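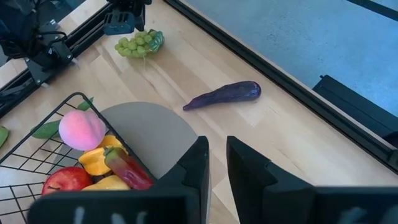

Eggplant and green grapes on the table, with the wire basket at the left.

Home | Gallery | Recipes | Market Days | Visitors | Contact

The Fruit and Vegetable Table

Welcome to the gallery page of our kitchen in Osurport. I keep this page for the people who come to cook with us, and also for their families who like to see what we put on the table. I started it in May, when Lise Pelletier gave me the password of the site and told me to write simple things. So I write simple things.

Only one picture is on the page now. The older ones are with Brayden Campbell, who is making them smaller so the page opens faster. When he returns them I will put them under this one, in the same order as before.

About the eggplant: it is the long kind, a very dark purple, and the skin has a few wrinkles. For the table I like this shape more than the big round one, and it is easier to cut in even slices. At the thick end the skin is shiny and a little more red. Colton Cloutier cooks this kind with garlic and a spoon of vinegar, and he leaves the skin on. His recipe is on the Recipes page – please read the note about the salt before you start.

About the grapes: light green, in one tight bunch. Normand Vachon says green grapes belong with cheese and with nothing else. I do not agree with him. Cut in half, they are very good in a cold salad with cucumber and mint, and I served it to 40 guests at our summer lunch. Two of them asked me for the recipe the same evening.

About the basket: black wire, with a thick rim, and the sides are made like a grid. I like wire for fruit and vegetables, the air can pass from every side. For small things like cherries I put a cloth in the bottom. To clean a wire basket I use warm water and an old toothbrush, and I dry it well in the corners.

About the table: the wood is light, with brown lines and some small knots. I was asked two times if we sell such a table. No, we do not sell furniture, but I can tell you how to care for a wooden top. Wipe it with a damp cloth, never a very wet one, and give it a thin coat of oil every 6 months. Wipe along the lines of the wood and let the oil rest for one night.

The next cooking evening is for winter vegetables, and we have place for 9 people. Please bring an apron and a small knife that you know well. If you wish to come, write to Brayden Hawthorne and tell him if there is some food you can not eat. He answers slowly in the holidays, but he answers everybody.

If you have your own pictures from our evenings, send them to me with one line of text. I correct only the spelling.

Page last changed December 24, 2022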